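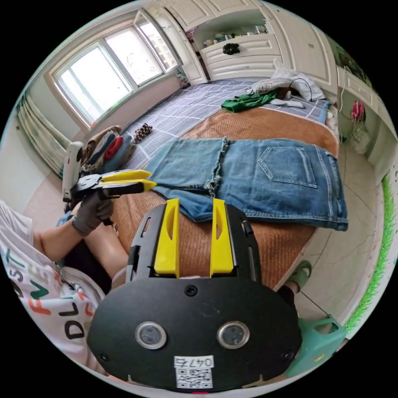
Jeans folded on the bed mat, legs beside the seat.

Folding jeans on a woven summer mat without the stack sliding

Posted by Ok-hee Gil, July 24, 2021

I fold laundry on the bed, which has a woven mat over the sheet from June to September. T-shirts are fine. Jeans are the problem. The folded pair creeps when I press it flat, and the raw hems catch in the weave and leave threads behind. My shelf is 11 inches deep, so the folded length has to stay under that. Is there a fold that works on this surface, or do I need to take the mat off each time?

Sotiris Kouris

Leave the mat on. Smooth the jeans out flat with the waistband toward you, then lay one leg over the other so the back pockets face out. Tuck the crotch point in to get a straight edge. After that, fold the legs up in thirds toward the waist. Lift the cloth at each fold and set it down – do not drag it. Dragging is what pulls the threads out of a frayed hem.

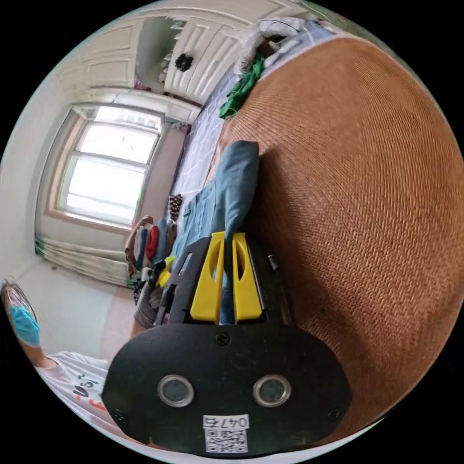 Blue-gray cloth beside the mat, with the folded stack farther along the bed.

The same applies to blankets and anything else with a soft edge. Stack on the sheet, clear of the mat. Cotton on cotton has more grip than cotton on reed.

Hideaki Aoki

I just roll mine. 20 seconds a pair.

Keabetswe Sibiya

Rolling is fine for a suitcase but wastes height on a shelf. I agree with Sotiris on lifting. Two additions.

First, start at the edge of the bed nearest you. If you reach across to the middle, you lean on the mat and it shifts under the denim.

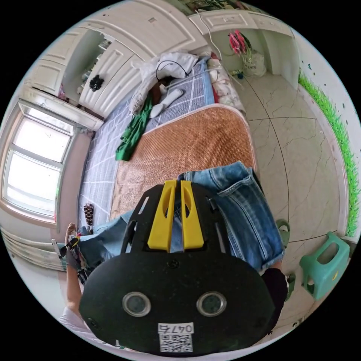
Second, deal with the hems before the first fold. A rolled or turned-up hem makes a ridge that throws off every layer above it, so unroll it and press it with your palm. For raw edges, fold the last inch inward and keep that side up – the loose threads then never touch the reeds. My longest pair comes out just under 11 inches in thirds. If yours is over, go to quarters.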